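Rumdale student project talk, speaker notes
Speakers: Eamon Phelan, Úna Mac Giolla

1. Task (Eamon)
Table clearing with two arms. Cup held above, plate on a white tabletop, green strip along the far edge. Give the term's target: 16 tasks by the end of January, wrist view only, no overhead view.

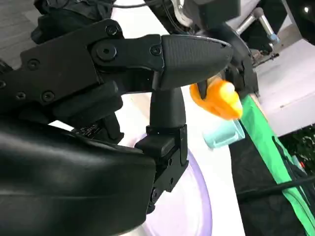

2. Grasping irregular shapes (Eamon)
Twisted bread shape between black fingers, blue mug behind it. Point out how much of the view the hand takes up. Mention Clinent, our labeling tool. 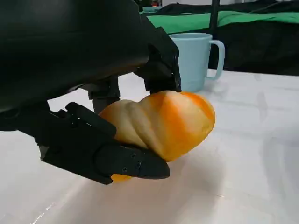
3. Data (Úna)
2,000 episodes recorded, 83 rejected. Main cause was timestamp drift between the arms. Define drift before showing the image.

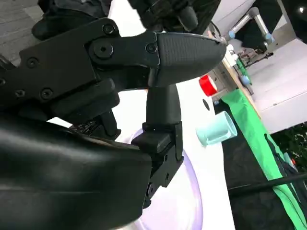 Resampling to a common clock fixed most of it. Skip the derivation if short on time; it is in the handout.

4. Fingertip occlusion (Úna)
With the tips nearly together, the pad covers part of the table. Cup on the right stays in view, plate rim only in part.

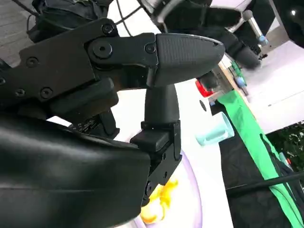 Zidard planner retries on low confidence, limit 43 per session. Take questions on the planner last.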